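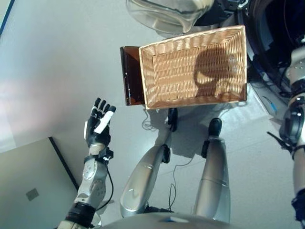 Irnport Laundry Routine
Front-loader package for two-armed robots

Product group: household routines
Supplied by: Clustov
Status: limited release, supervised use only
Works with: two-legged and wheeled robots with two arms and multi-fingered hands

What it is

The Irnport Laundry Routine is a software package with a small kit of household parts. It gives a robot one chore to do: moving washing between a basket on the floor and the drum of a front-loading machine. It does not sort, it does not iron and it does not put anything in the wardrobe.

We get a lot of enquiries that start with "can it do the washing yet?" The short answer is that it can do part of it, slowly, with a person in the home. This page sets out which part, so that you can decide if it is worth your money now or if you should wait.

What it can do today

Pick up single items from an open basket. Shirts, trousers, hand towels and similar.

Carry an item the short distance from basket to drum and release it inside, with the machine door already open.

Lift items out of the drum after a wash and put them back in the basket, one at a time.

Stop and wait when it loses its grip on something. It will try the same item 3 times, then leave it and ask for help through the tablet app.

What it can't do yet

Open every door. Some machines have a recessed catch that the fingers can't get behind. We ask owners to open the door themselves unless their model is on the tested list.

Handle large items. Duvet covers and double sheets are outside the range. So are bath mats with a rubber back.

Find one sock at the back of the drum. It may find it, but you should look.

Read care labels, empty pockets, or tell a wool jumper from an acrylic one. Sorting is still your job and has to be done before the basket goes down.

Measure detergent. We tested a pouring routine at Treltside and took it out of the release.

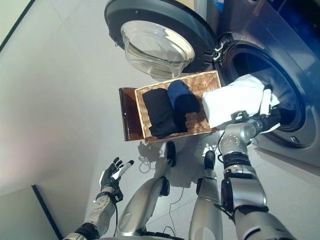

How it handles cloth

Cloth is the hard part of this chore. A cup is the same shape every time it is picked up. A towel isn't, and what the robot sees of it changes as soon as a finger touches it. The routine deals with this by taking hold of whatever part of the item is highest and nearest, lifting a little, checking, and then moving. It makes no attempt to work out which way up a garment is.

One hand does the holding. The other is kept open and out of the way by default, and is brought in if the item hangs down too far. You can change this in the settings, but two-handed carrying is slower and we don't recommend it in small rooms.

Light colours against a light floor give more trouble than dark ones. So do black items lying on top of other black items, where the robot may take two for one and lift both. This does no harm with light garments. With heavy ones it usually leads to a drop.

Time

A mixed basket of 12 items goes into the drum in 11 minutes on our test floor at Treltside. Most people would do the same job in under a minute. If speed is what you are after, this is the wrong product for you at present.

The case for it is different. Some customers find bending down to a low drum painful or can't do it at all, and for them a slow load is better than waiting for a visitor. Others are running their own research and want a chore that works well enough to build on. Those are the two groups we sell to.

What you need

A front-loading washing machine at floor level. A tumble dryer stacked on top is fine, but the routine won't use it. The upper door is out of reach for most of the robots we support.

A level, hard floor. Carpet and loose rugs have to come up. Tile with deep grout lines should be checked by our installer first.

Enough room in front of the machine for the robot and the basket together, with the door fully open. This catches people out more than anything else on the list – measure with the door open, then measure again with the basket down.

Even lighting. A single bright spot behind the robot throws its own shadow across the basket and makes picking less reliable. Ceiling lights spread along the room are better.

A basket with low sides and an open top. Tall hampers and bags won't work. Woven, plastic or fabric-covered are all fine, as long as it doesn't slide when pushed lightly from the side.

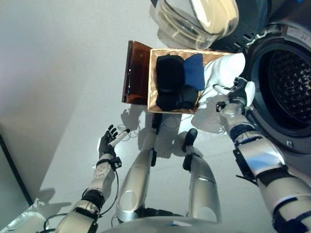

Page last changed: 23 Aug 2022

Setting up

Allow a morning for the first installation. The installer runs the robot through the room without laundry, marks where the basket goes, and teaches it the position of the drum opening. After that the basket needs to go back to the same spot each time, within a hand's width. If you move the machine or change the basket, run the "New place" step from the tablet before the next load.

Put items in flat or loosely folded. Both work. Rolled pairs of socks don't, and neither does anything tied or buttoned to something else. Overfilling is the most common cause of failed picks. If cloth is hanging over the side nearest the machine, check that it isn't touching the floor, as the robot can tread on it.

Before each load, check that there is nothing in the drum and that the door is as wide open as it will go. Keep children and pets out of the room. The stop button should be in your hand or on a surface next to you, and you should stay until the robot has finished and stepped back.

Wear and cleaning

Wipe the fingers with a dry cloth after every session. Lint builds up in the finger joints, more so with towels, and a clogged joint will feel to the robot like a grip when there is none. The kit includes a soft brush for this.

The fingertip covers are rated for 1000 picks. The app keeps a tally and tells you when to change them. Replacement covers are sold in sets for one hand or both.

Wet washing is heavier and drips. If you use the unloading step, fit the wrist sleeves supplied in the kit and run a fast spin first. Robots without sealed wrists must not be used for unloading.
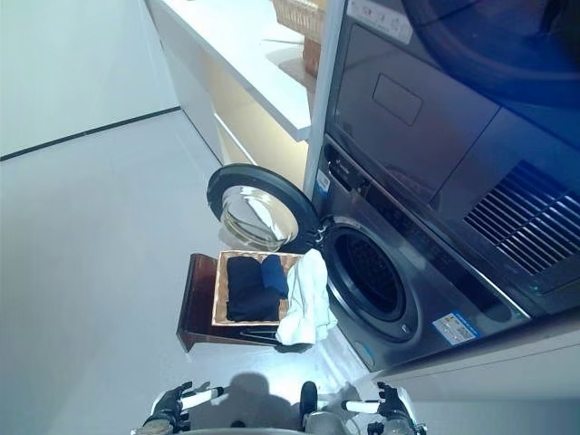 Versions

Irnport Laundry, Load only. Basket to drum. Suits most supported robots, no wrist sleeves required.

Irnport Laundry, Load and Unload. Adds drum to basket. Sealed wrists and sleeves required.

Irnport Laundry, Open. Both of the above with access to the motion settings and logs, for universities and workshops. Support is by email only. Written guides come in English and Vietnamese, the second prepared by our partner firm Triệu.

There is no folding version. We have been asked for one since April and we do have something running on the bench, but it handles square towels and little else, and we won't sell it in that state. When it can cope with a long-sleeved shirt we will list it here.

In the box

Software licence for one robot
Fingertip covers, one spare set
Wrist sleeves, one pair (Load and Unload only)
Floor markers for the basket position
Lint brush
Wired stop button
Printed quick guide

The robot, washing machine and basket are not included.

Ordering

Orders go through Clustov. Tell us the make and model of your robot and your washing machine, and the clear floor space in front of the machine. We will say plainly if we think it won't work in your room. Visits to the Treltside test floor can be booked in advance, and you are welcome to bring your own basket of washing.

Related: Irnport Dish Rack Routine (trial) – Irnport Table Clear – Spare parts and covers – Supported robots list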